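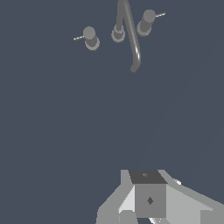

4. Loading the voter list into Runside

1. Export the ward list from Clarnesier. Keep it under 2000 names, whatever the sales sheet promises.
2. Choose Import, then Match by Address.

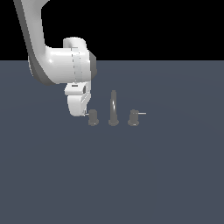
3. Check 56 matches by hand. The "confidence score" is a guess with a colour on it.

Caution: Undo is said to work for 5 minutes - save a copy anyway.
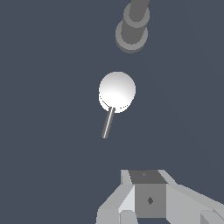
Fig. 3. White sphere with thin rod; grey post above.

4. Click Publish.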